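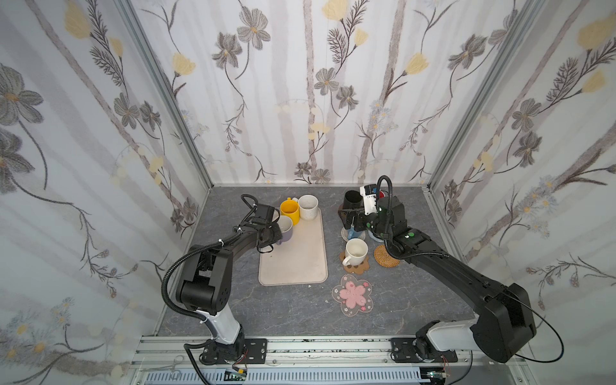

How long should wallpaper paste soak before the strip goes on the wall?

Four minutes for a standard paper-backed vinyl, folded paste side to paste side. Thin uncoated papers need less, and heavy embossed ones can need up to twice that. Non-woven papers are not soaked at all: paste the wall and hang the strip dry.

Soaking lets the paper expand before it is hung. A strip that goes up too soon keeps expanding on the wall and forms blisters along its length. Give every strip the same time, or the pattern will drift at the seams. Write the start time in pencil on the back of each one.

Preparing the surface

Fill holes, let the filler dry, and sand flush with 120 grit. Wipe off the dust with a damp sponge. New drywall must be primed, or the paper will pull the face off the board when it is stripped later. Glossy paint should be scuffed and washed with detergent. Melamine and other slick panels need a bonding primer; I use Zein gray, one coat, left overnight.

Mixing

Cenero powder goes into cold water, never the other way around. Stir for a full minute, wait 15, and stir again. Lumps that survive the second stir can be strained out through old pantyhose. Mixed paste keeps three days with a lid on. After that it thins out and smells sour.

For small jobs, weigh the powder. The scoop in the Cenero box is meant for a full bucket and is no use for 500 ml. Kitchen scales will do.

Cutting and matching

Check the batch number on every roll before opening any of them. Cut each strip 4 inches longer than the drop, 2 for the top and 2 for the bottom. On a drop match, cut alternately from two rolls to reduce waste. Number the backs and mark which end is up. Abstract prints and small florals are the ones most often hung upside down.

Hang the first strip to a plumb line. Door frames and corners are rarely vertical. 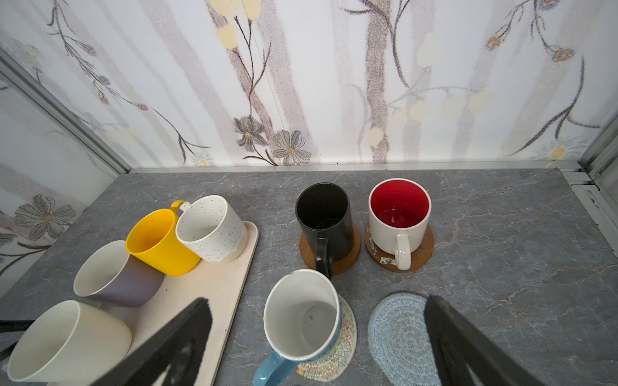 Corners should always be made with two pieces. Measure from the last full strip to the corner at top, middle and bottom, take the largest figure, and add half an inch. Cut to that width and wrap the extra around. The offcut starts the next wall, overlapping the wrap, and its far edge is set to a new plumb line. Some of the pattern will be lost in the overlap. Large flowers show this more than stems and branches do, so with a print like the gray one here, shift the layout until no big bloom lands on the corner. An aluminum strip along the back of a counter gives a straight line to trim against. Run the blade along a broad knife held to the metal and change the blade every second cut – a dull one tears damp paper.

Seams

Wait 10 minutes, then roll lightly with a seam roller. Do not roll embossed paper; press it with a damp sponge. Wipe paste off the face right away with clean water. Dried paste shows as a shine from the side and is hard to remove from matte inks.

If an edge lifts the next day, work a little Greltent seam adhesive under it with an artist's brush, close it, and wipe. Ordinary paste will not hold a second time on a vinyl overlap.

Drying

Keep the room at 65 to 71 degrees and leave the heating where it is. Forced drying opens the seams. Small bubbles usually go flat by the second day. Those that stay can be slit with a razor along a line in the pattern, pasted, and pressed down.

Save one offcut of at least 2 feet per room, rolled, with the batch number on it. Patches from a new roll seldom match – the paper on the wall will have faded.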